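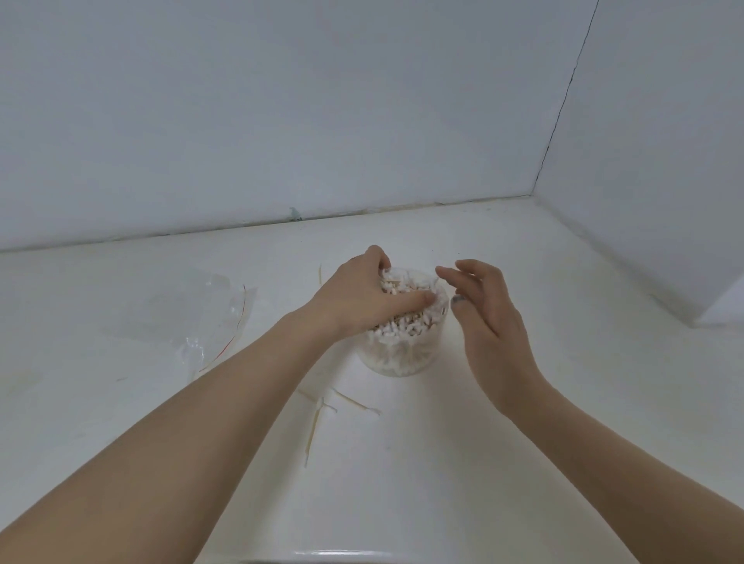 Task start and end rules for demonstration recordings: how strict should they be?

Posted by Fanni Gál

We are writing the recording rules for a set of household handling tasks, to be used for training a two-arm robot. The task in question is "open the new tub of cotton swabs and make it ready for use." The first batch is 801 clips. My reviewers disagree on two points.

First, loose items. In many clips there are a few swabs lying on the counter next to the tub while the hands are working in it. One reviewer rejects all of these. The other passes them if the swabs end up back in the tub.

Second, packaging. The clear wrap often stays on the counter beside the working arm. Our draft says nothing about it.

Is there a common practice for either? I would like one page of rules, not ten.

Krisztina Barta

Keep the clips with loose items. A spill is part of the task, and a policy trained only on clean runs has no example of what to do after one. What you need is a label. On the Fekbridge set we used 2 fields:

spill: yes / no
recovered: yes / no / not attempted

Reject only if the person reaches outside the work area or stops to ask someone what to do. We reviewed 2,957 clips under that rule and the arguments between reviewers mostly went away.

For packaging, write an end state. Ours reads: "Wrap is off the container and outside the marked work area, or in the bin." If the wrap is still by the arm on the last frame, the clip is incomplete. It can still be used for the unwrapping segment, so split it there and do not delete it.

Two more things for your page:

Fix the appearance rules before you record. Sleeves above the elbow or below the wrist, pick one. Same for watches and rings. Nail polish is fine, but note it in the session sheet so that you can check later whether your hand tracker does worse on those sessions.

Pale items on a white counter are hard to annotate. Either add a darker mat for half of the sessions or allow the annotators an "uncertain" mark. We did the second and regretted it - 79 clips came back with the mark on almost every swab.

puster

just throw out the messy ones, storage is cheap and so are swabs

Csizmadia

Disagree with puster. Agree with the labels, with one change: "recovered" should have a time limit or it means nothing. Ours is until the hands leave the work area for the last time.

Also define "ready for use." Swabs pressed down with the fingers until they are level is one reading, lid off and nothing touched is another. If your instruction sheet allows both, you have two tasks under one name.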